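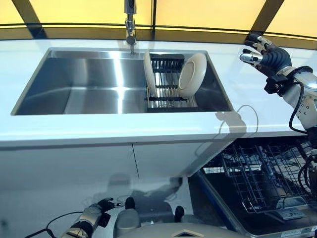
Folie 1, Begrüßung

Guten Abend zusammen, schön, dass so viele den Weg gefunden haben! Ich bin Ashok Pal, und ich darf heute ein bisschen aus der Küche erzählen, im wörtlichen Sinn. (Kurz warten, bis hinten alle sitzen.)

Folie 2, Worum es geht

Bei Skorness bringen wir Robotern Hausarbeit bei, indem ein Mensch sie ihnen vormacht. Jemand sitzt am Steuerplatz, trägt Handschuhe mit Sensoren und führt beide Roboterhände aus der Ferne. Das klingt gemütlich, aber nach einer Stunde Tellergreifen wissen Sie, was Sie getan haben. Seit Juni sind über 2.000 Vorführungen zusammengekommen, und ich habe leider einen guten Teil davon selbst gemacht.

Folie 3, Teller

Hier langsam sprechen! Ein Teller im Abtropfgestell ist glatt und rund, und er lehnt jedes Mal ein wenig anders. Wir Menschen denken darüber gar nicht nach. Am Steuerplatz fehlt einem plötzlich das Gefühl in den Fingerspitzen, und man merkt, wie viel man sonst ertastet. Anekdote mit Nilsuwan nur bringen, wenn die Zeit reicht.

Folie 4, Gute und schlechte Vorführungen

Zögern lernt der Roboter mit, liebe Leute. In der ersten Runde in Grarstead mussten wir von 92 Aufnahmen 26 aussortieren, meistens, weil ich mitten in der Bewegung überlegt habe.

Folie 5, Fragen

Wasser trinken. Danach 14 Minuten für Fragen, und bitte auf die Kollegen am Stand hinweisen, die kennen die Handschuhe besser als ich.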